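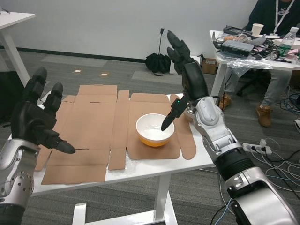 Station 16, the bowl and the unfolded box.

Rule four at Solten said that a hand near an open container had to stop and wait for a spoken yes. Veikko Rautiainen had written it himself in May, after the trouble at Truron, and he read it aloud again before he sat down.

"Finger over the bowl," he said. "Waiting on what?"

"On you," said the Manninen unit.

He looked at the log. It had asked at line 2345 and he had been reading his mail. The rule gave no limit for the person.

"How long would you have stayed there?"

"The rule doesn't say."

Veikko opened the file and put the cursor after rule four. He typed a number of seconds, took it out, and typed a smaller one - then he said yes, and went on writing.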